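Kit for the spring: where the money is going

Selamawit Asfaw here, with the bit of the newsletter that's mostly shopping. We had 40 replies to the equipment survey (thank you, that's miles better than last year) and I've been through every one with a cup of tea and a highlighter.

By far the biggest ask was more hand-held grippers, so that's what the first chunk of the budget is for. I'd like us to order another 2 pairs from Clamora, with a spare set of finger pads for each. The pads are the part I keep forgetting to budget for - they're £164 for the full set, and Valdemar Holst has rightly been nagging me to put them on their own line instead of hiding them under "sundries". Done, Valdemar!

Next is cables. Several of you asked for longer ones, and having spent an afternoon at Erthorpe leaning over a table like a heron, I agree. I've pencilled in £106 for leads, straps and clips. Lerato Ngubane would like the coiled sort wherever we can get them, so if you know a decent supplier, do tell her.

I'd also like a small pot for things to pick up. Wrapped sweets are brilliant for this, being shiny, awkward and cheap, and a patterned cloth underneath makes it a proper test of anyone's patience. A foil-wrapped one held in the jaws just over the flowers is the sort of fiddly work we're buying for, and it's why I'd sooner spend on good pads than on a fancier case.

Anything you want added needs to reach me by 01/12/2018, please, as the order goes in after that and delivery should be in February.

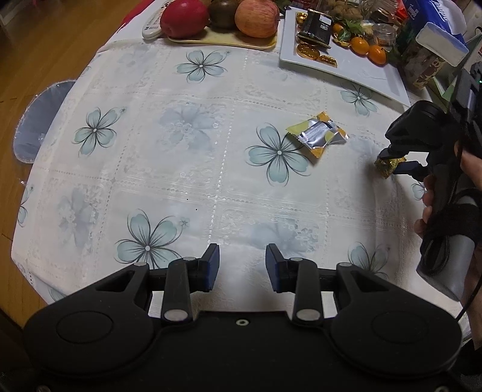

Still on the maybe list

A second charging station for Nenby, and a lockable cupboard. Iulian Mihăilă is getting a price for the cupboard from Coetzee, and I'll pass it on when it comes.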